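Chapter 9
Relays and Small Switching Parts

Before you start: read section 2 again if coils are still fuzzy. You will need them here.

What this chapter covers
- what a relay does, and why a small current gets to boss a big one around
- coil side, contact side
- normally open, normally closed
- reading a pinout before you plug anything in
- the Clarnen pump panel, worked start to finish

A relay is a switch worked by a magnet. Current in the coil, the armature moves, contacts change over. Current off, a spring puts them back. That's most of it. The rest is ratings, and ratings are where students loose marks.

Two circuits, kept apart. The coil circuit is the one you control. The contact circuit does the work: a pump, a lamp, a heater. Draw them seperately, every time, even on scrap paper.

The Ninau workshop sheets (page 184) use the old symbols. Ours are the newer ones. Table at the back if you get stuck.

Clear housings are handy for learning. Look in from the side before you look at the diagram. Find the coil first, then the contacts, then the leads.

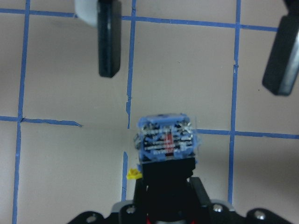 Fig. 9.1 Small relay in a clear housing with light blue plastic along the top. Coil and contact parts show dark inside.

Key words: coil, armature, contact, pole, throw, rating.

Warm-up. Sketch a relay from memory, coil side on the left. Label both circuits. Then turn to 9.1, Inside the Coil.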